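Findings

We asked 161 students in Flitwood Hall what they do with a disposable cup once the coffee is gone. Of these, 74 said they reuse it at least once. Two said they had never used one, and both were drinking from one at the time.

The habit was strongest in September, when people still have plans for themselves.
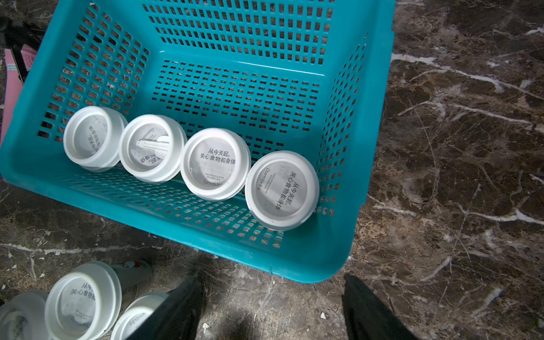
Department of Consumer Studies, Second-Year Projects

White plastic cups came back more often than paper ones, mostly as pencil holders. Rasmus Lepik coded the open answers and found that "I rinse it" covers a wide range of behavior.

Our sample leaned heavily on people standing near the coffee counter. A follow-up should probably include tea drinkers.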